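29th July, bench notes, Plitance handheld project

Starting this one with a cup of tea and the windows open, so forgive me if it wanders. I've been meaning to write up the two-handed grasping work properly for a couple of weeks, and every time I sit down to do it somebody finds a new problem with the calibration and I go off and chase that instead. The calibration is fine today. I checked it before I sat down, and then I checked it again.

For anyone picking this up fresh from the Nerberg side: we are still comparing two ways of labeling when a grasp begins. The old way (I'll keep calling it the width label) marks the start of a grasp when the finger opening stops shrinking. The new way, the settle label, waits until the opening has stopped shrinking and the wrist has also gone quiet for a short window afterward. The difference sounds tiny on paper, and for one hand picking up one block it really is tiny. For two hands it matters a great deal, and that is the happy news in this entry.

We ended the collection round with 1,119 demonstrations. Of those, 464 are two-handed, meaning both grippers are touching something at the same moment for at least part of the run. The rest are single-hand picks and places we kept in so the policy wouldn't forget how to do the easy stuff. I went through the two-handed ones by eye over several long afternoons, with the replay at half speed, and marked the grasp starts myself. That gave me something to score both labels against. My eyes are not a gold standard, I know! But I was consistent with myself when I redid a batch, and I'm going to lean on that until we have something better.

What I found is that the width label is early on the second hand nearly every time. One hand takes the heavy or bulky part and holds still, and the other comes in for the thinner part. The second hand's fingers close and stop shrinking, so the label says "grasped," but the person is still sliding the pads along to find a good spot. On a curved piece this is worse, because the opening hardly changes at all while the pads travel along the curve. In 194 of the two-handed runs the width label fired before the sliding was over. The settle label got most of those right, and the ones it missed were late, which the trainer seems to forgive much more easily than early.

I want to be careful about that word "forgive." I trained two policies on the same data with only the labels swapped, same seed, same schedule, and the settle one was plainly calmer on the second hand when we ran it. Less pecking at the part. The width one kept committing to a grip and then wanting to leave it. I haven't run enough trials to put a success rate in here, and I don't want one floating around in people's slides before I believe it myself, so please don't ask me at lunch.

Some bits and pieces about the quiet window, while I remember them. I tried it at 7 frames to begin with, and it's still at 7, after a grand tour of other values that took up most of a morning. Shorter and it lets the sliding through again. Longer and it never triggers for the people who work fast, and a couple of our best demonstrators are very fast indeed (you know who you are). I would like a window that adapts to the person's own pace. I've sketched one in the Dirasska repo under the labeling branch, but it is ugly and I'd be embarrassed to have it merged in its present state.

The other thing I want written down is the question of which hand we treat as the anchor. In the first version I simply called the left hand the anchor because it was usually the one holding the big part. That's a bad habit. Several people swap halfway through a run, and with a fixed anchor the labels on both sides go to mush after the swap. Now the anchor is whichever hand has been settled the longest, and it can change. It cost me a few lines and a good deal of muttering.

Black parts have been their own adventure. The pads are black, the linkage is black, and when the part is black too the width tracker has very little to hold on to. I had been blaming the tracker for all of it. Going back through the replays I think a fair share of the trouble is the glossy highlights, which move when the part tilts and look like a moving edge.

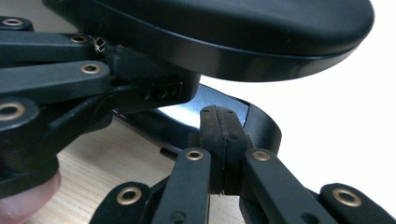

So the tracker now ignores any edge that moves faster than the arms could carry it, and that took out most of the false shrinking. I had a fix from the Magaña toolkit that masks bright spots outright, and I tried that first, but it also throws away the shine on anything that really is an edge, and then we're worse off than we were. The speed check is crude and I like it. If a highlight drifts slowly it still fools us, and I have no answer for that yet apart from softer light on the bench.

Things to pick up next, in no sensible order:

- Redo my hand marks on a fresh batch, with someone else marking the same batch separately, and compare.
- Clean up the adaptive window or admit it's too fussy and drop it.
- Run both policies on the curved parts alone, with more trials than I had patience for this time.
- Ask whether we can borrow the diffuser panels for part of August.
- Check the anchor swap on runs where both hands let go at once. I have a feeling it picks the wrong one afterward.

The labels from both methods are saved side by side, with my hand marks in a third column, so anybody who disagrees with me can go and look. Please leave the hand marks column alone, and make a new one if you want to try your own. I'm leaving the settle policy loaded for the morning.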